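Hi! You found the shopping folder. I keep the budget for our two-arm setup here, along with the quotes, the wish list and the notes I write to myself at night when I should be asleep. If you came for the control code, that lives in the other repo. If you came to find out why we can't have a third arm, read on.

Last full update: January 20, 2022

# grimlow-budget

Grimlow is our laundry handling project. Two arms, two grippers, a lot of cable and a lot of towels. I'm the one who places the orders, so the opinions in here are mine and the spreadsheet is the part you should trust.

## What's in the folder

- `budget.csv` - every line we've bought or plan to buy, with a status column
- `quotes/` - PDFs from the suppliers, one subfolder each
- `wishlist.md` - things I'd love and can't justify yet
- `spares.csv` - what's on the shelf, updated whenever I remember

The status column uses `have`, `ordered`, `quoted` and `dream`. Please don't invent new ones! I once found a `kinda` in there and it broke my totals.

## Where the money stands

All prices are in dollars, before shipping.

| Line | Supplier | Amount | Status |
|---|---|---|---|
| Replacement gripper pair | Esteo | 3355 | quoted |
| Wrist joint service, both arms | Bainbridge | 2456 | quoted |
| Cables, clips and sleeves | Skudeck | 500 | ordered |

The gripper pair is the big one and I go back and forth on it. The ones we have still work, but I don't like planning a whole spring of sessions with no backup. Esteo will hold the price until March, so that's my deadline for making up my mind.

The Bainbridge service is boring and I think we should just do it. They want both arms at the same time (one crate, one trip), and that means we can't record anything while they're gone. I'd put it right after the spring sessions. If you have a strong feeling about that, open an issue before I book it.

Skudeck is the small order and the one I'm most excited about. Long leads, soft sleeves, a bag of clips. Cables are the thing I under-budgeted last time. I priced them for a neat bench with everything bolted down, and then we went off and worked on floors in real homes, where the power outlet is never on the side you want. Whatever length you think you need, go up a size.

## Stuff that costs almost nothing

Props come out of petty cash and don't get their own line. Basins, buckets, small chairs, old towels - all of it together costs less than one decent connector. I still write it down in the notes column, mostly so we know what to replace if something cracks.

A few things I've learned about buying these:

- Get plastic you can find again. If a tub only exists in one corner store, you'll be sorry when it splits.
- Check the height of the seat or stool against the arms' reach before you pay. I didn't, once, and now I own a very nice stool.
- Mix the laundry. Light towels on their own are too easy on us, so I keep a pile of dark clothes too.

## Planning around a session

For each home visit I block out the full day, even when the recording itself is short. Setup eats the morning. I also bring one spare of every cable that touches a gripper, and I count that spare in the budget as used, because in my experience it never comes back in the same shape.

Shipping isn't in the table because it changes every time I ask. I keep the latest number in `quotes/` and add it by hand when I send the total upstairs. Yes, I know I could script it. Pull requests welcome!

Still open:

- [ ] Ask Esteo if the fingers are sold separately from the gripper body
- [ ] Get crate measurements from Bainbridge
- [ ] Find out if Skudeck takes back unopened sleeves
- [ ] Move the dream rows to the bottom of the CSV

## The kit in use

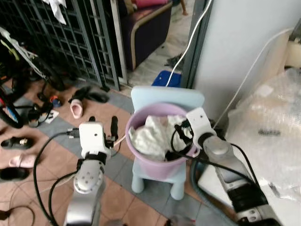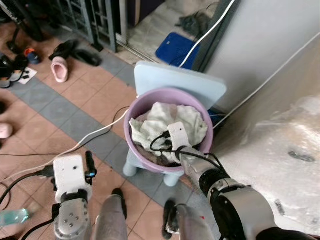

*Right gripper at the tub in both. White cloth in the first, a pale towel over darker clothes in the second.*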